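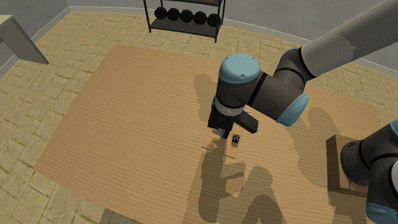 Sastari 业余足球俱乐部 · 球迷随笔

上周末那场我又去现场了，嗓子到现在还是哑的。客场打 Kinik，坐大巴单程就要一个下午，车上空调还坏了，一车人把窗户全打开，唱了一路（后排那几位跑调跑得真是理直气壮）。

先说比赛。上半场踢得我直跺脚！中场三个人站得太近，球一到脚下就往回传，边路明明空着一大片，就是没人往那儿跑。第20分钟丢的那个球更别提了，角球开到后点，对方八号连跳都没怎么跳，脑袋一歪就进了。我旁边的大叔把保温杯往台阶上一墩，说了句“回家吧”，然后又坐下来看完了全场。

下半场换上来两个年轻人，味道一下子就变了。左边那个小个子，我去年在 Sibiya 的青年邀请赛上见过他，那会儿还老是低头带球，现在知道抬头看人了。扳平球就是他传的，贴着草皮横敲，中锋垫射，干干净净。我当时抱着前排一个完全不认识的人跳，围巾都跳丢了，散场以后找了半天，在栏杆底下捡回来的，踩了好几个鞋印。

最后一比一。说实话我不太满意，补时阶段那个单刀应该进的，门将都已经出来了，挑一下就有，他偏要打近角。不过客场拿一分，也能接受吧。

主场那边，会员们这阵子吵得最凶的是换草皮的事。有人想要人工草，说下雨天也能踢；我是坚决站天然草的，人工草铲一次球，大腿能疼一个礼拜。旧看台也该修了，东侧那几排座椅一坐就晃，听说光是换椅子就要约3,000块，钱从哪儿出还没定。我个人愿意先掏100，多了真没有，五月还得留着钱跑客场呢。

下一场回主场踢 Rakosura，晚上8点开球。这个对手我有点怵，他们反击快，前面两个人跑起来不讲道理，上赛季就是被他们最后一脚带走三分的。我希望教练别再摆三中卫了，老老实实四个后卫，让左边那个小个子首发，行不行？

想一起坐北看台的朋友在下面留言，我早点到，帮大家占位子。围巾我已经洗了，鞋印还剩半个。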